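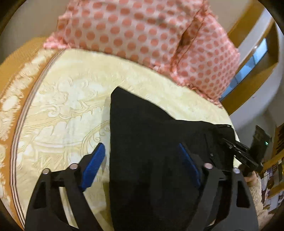 Photo: Felton workroom

11 August

Back at the bench after most of a week on pickups, and the wool test pieces are finally dry enough to read, so I'm getting this down before I forget which offcut had what done to it (the masking tape labels are lifting again, must buy the cloth ones).

Quick recap for anyone opening the book at this page. We're trying to sort out why the cream borders on hand-knotted wool keep going tea-coloured a day or two after a wash. Looks beautiful coming off the wash floor, looks fine on the pole that night, then the next morning there's a tidemark along the edge and the fringe is the colour of weak Milo. We had three of them in July and I was pretty cranky by the third. My money was on the drying, everyone else's was on the rinse water. Bit of both, as far as I can tell, which means I don't get to gloat!

So, the setup. I cut squares from the old Stovel runner, 40 cm a side, all from the undyed end, and gave every one the same grubby start with a slurry of vacuum dust and cold black tea. Left that overnight. Then washed in the shallow tub with the usual wool shampoo, same brush, same number of passes as near as my arm could manage. After that they split up:

Set A: one rinse, dried flat on the mesh rack, no fan.
Set B: one rinse, dried flat, fan across the face.
Set C: rinse, acid rinse, second rinse, dried flat, fan across the face.
Set D: same as C but hung over the pole, fringe down.

400 mL of the mild acid rinse made up in the bucket for each of the C and D pieces, poured slowly and worked through with the squeegee. I checked pH on the runoff with the strips. The strips are getting on a bit and I don't love them. The meter is still in its box because the probe solution went off, so put that on the shopping list too.

Results. A was awful, brown right across the middle where it sat wettest, and it had that wet-dog smell that means it took far too long. B was better in the middle but still had a line at the edges. C was the nicest of the lot, quite even, and the pile felt soft when I ran the back of my hand over it. D had a clean face and then a horrid yellow fringe, clear as day, where everything had wicked down and dried in the tips. I should've seen that one coming. We've been hanging rugs fringe down since before I started and I'd never questioned it.

Tried the Mahmoudi trick on one of the D pieces afterwards: white cotton towelling wrapped around the fringe while it's damp, so the towel takes the muck and the fringe doesn't. Worked a treat. The towel came off looking disgusting. It's fiddly on a full-size rug though, and I'd want two people on it so the towel stays snug along the whole edge.

Jitance 60 is the other thing I wanted to write up. It's the spotter we got the sample of, supposed to be for tannin. I dabbed it on the tidemark on one B square and left it ten minutes, then blotted. Lifted the colour pretty well, but it left a slightly crisp patch that needed another rinse to shift, and then of course I had a new wet spot to dry evenly. Okay for a small mark in the middle of a field. I wouldn't go chasing a whole border with it. No silk near it until we've done a proper test on scrap, please, and that goes for viscose too.

Dye bleed: did the damp white cloth test on the red corner of job 1002 while I was at it. Ten minutes under a weight with cold water, no transfer. Same again with the shampoo solution and there was a faint pink blush on the cloth. Not a lot, but it's there, so that one gets cold water only and goes straight under the fans. I've written it on the tag in the thick pen. The blue looked solid both times.

Fans, by the way. The big one by the roller door is pulling dust in off the driveway whenever a car goes past, and I found grit on two of the B squares. I've turned it to face the side wall for now. If the owner of the green esky wants it back, it's what the fan is sitting on.

Still to do: repeat C with tap water that's had time to warm up, in case the cold rinse is leaving shampoo behind. Also weigh a piece before and after extraction so we've got a real number for how much water is left in it, instead of me squeezing a corner and pulling a face. The kitchen scale tops out too low for a soaked square, so I'll borrow the luggage one.

For anything cream going through this week I'd do the C routine, flat on the rack, and towel the fringe if it's cotton. It takes up rack space, sorry, I know the two big ones are due out and it'll be a squeeze. I've cleared the offcuts off the bottom shelf, and the squares are in the tub marked TEST under the bench if you want a look. Leave the labels on!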